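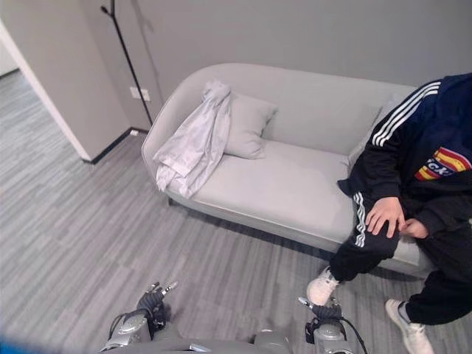 White cloth on the arm of the gray loveseat, Tuesday, coat rack right behind it.

1/ The clothes in our lounge never make it to the rack. The arm of the couch is closer, so that's where they go.

2/ I ordered a second rack from Lullico. It was $224 and it's still in the box. Jummai says one rack is plenty if people use it.

3/ New plan for this month: anything on the couch at 16:00 gets folded and goes on the shelf by the door. Thin stuff gets folded in half twice, no ironing.

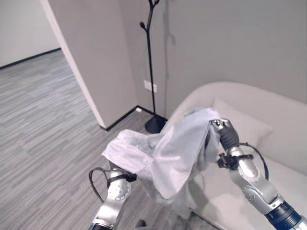
4/ Light fabrics are the slow part. They slide around and the corners don't stay lined up. Hold both top corners, let it hang, then fold.

5/ Mirsad, your gray scarf is on the shelf.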